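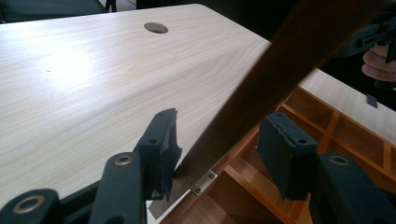 According to Mebrat Wako, a compartment desk is a desk for people who like owning small boxes and can't be trusted with a drawer. The remark turns up in most short accounts of the type, usually without the reply Wako got from Ayantu Tufa, that a plain drawer is where scissors go to be lost.

A compartment desk is a writing table combined with a divided storage unit, open or shallow, split into cells by thin wooden partitions. In many versions a board or flap is hinged to the unit. The work surface often has a grommet hole, a round opening meant for cables.

Name and origin

The term is loosely used. Sellers apply it to almost anything with dividers, including ordinary desks with a tray dropped in. The claim that the form began in the Gebretsadik workshop in Otinham rests on one undated price list, which mentions a "table with cells" and gives no drawing. Mimoza Gashi has argued that it describes a seed cabinet.

Construction

Dividers are commonly slotted together at half depth and left unglued. Makers present this as a convenience, as the cells can be rearranged. It is also cheaper. Small metal leaf hinges held by short screws are usual, and they are the part most often reported loose. The Diltard pattern has 12 cells, the later Mudus pattern 61, a number hard to justify by any known stationery.

Mixed finishes are frequent, with a pale top set against darker brown or orange-brown parts. Catalogs call this contrast. Fabian Aigner attributed it to leftover stock.

Use

Advocates say that divided storage keeps a desktop clear. The evidence is thin. A survey often quoted in its favor drew 611 replies, all from people who had recently bought one, and asked nothing about the state of the desk beforehand.

See also: Pigeonhole; Drawer organizer; Writing table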